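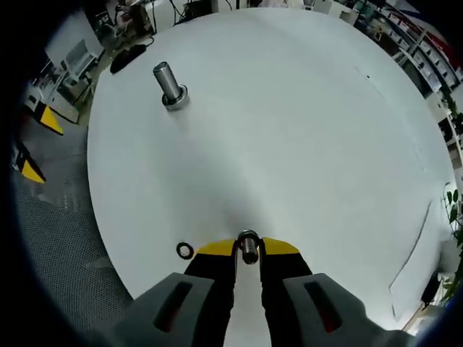 When should the time offset between the two grippers be recalibrated?
After every firmware update, after any change of camera cable or USB port, and whenever the Sync panel shows a residual above 2 ms.

4.3 Time alignment and session import

This section covers the Flusteck importer, release of March 15, 2022 build line and later. It assumes that both hand-held grippers have been registered (section 4.1) and that lens calibration has been stored for each (section 4.2). Work with small parts, such as pegs, collars and O-rings, is the most sensitive to timing errors. A finger closing on a ring a few samples early in the log will teach the policy to close on air.

4.3.1 Importing a session

1. Open the Nukis console and select Sessions > Import.
2. Point the importer to the session folder. Both gripper streams must be in the same folder. Do not rename the files.
3. Set Tracking map to the map recorded for this table. If the table has been moved, record a new map first.
4. Set Max features to 1,000. For tables with a plain white top, use 2,000.
5. Click Check. The importer reads both headers and lists any missing calibration.
6. Click Import and wait for the status line to change to Ready.

Note: A plain tabletop gives the tracker few corners to hold on to. Most of the usable features come from shelving, plants and other fixed items beyond the table. Keep these in place between the mapping run and the last demonstration.

CAUTION: Do not import while a recording is still being written. The index file will be incomplete and the session must be deleted and imported again.

4.3.2 Setting the offset

1. In the Sync panel, select the left stream as reference.
2. Click Estimate. The tool correlates the motion of both grippers and proposes an offset.
3. Scrub to a point where one gripper is visible in the other's view. 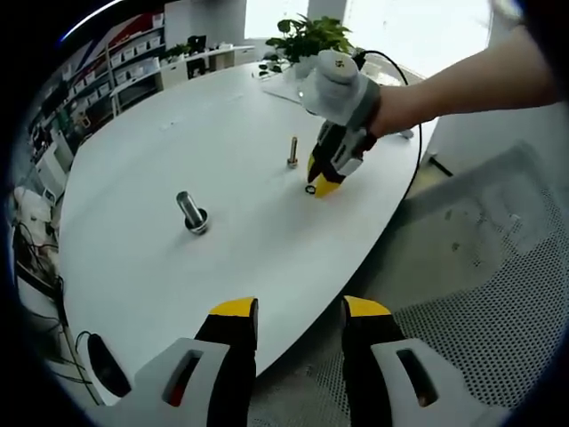
A reader of the Wirkville mailing list asked whether the estimate can be trusted when one gripper stays still for most of the session. It cannot. The correlation needs motion in both streams, so record a short shake of both grippers at the start and restrict the estimate to that segment.

4. Compare the finger positions in both streams. Use the arrow keys to move the offset by one sample at a time.
5. Click Store. The offset is written to the session file and applied to all episodes in it.

Note: Stored offsets are not carried over to the next session – use Copy from previous if the hardware has not changed.

4.3.3 Error messages

E-652 "Pose gap too long": tracking was lost in one stream. Split the episode at the gap or exclude it.
"Map mismatch": the selected map belongs to another table. Repeat step 3 of 4.3.1.
"No width signal": the finger markers were not found. Check the marker IDs in the gripper profile, then run Check again.

Sessions in Ready state can be passed to the Zamani exporter (section 5).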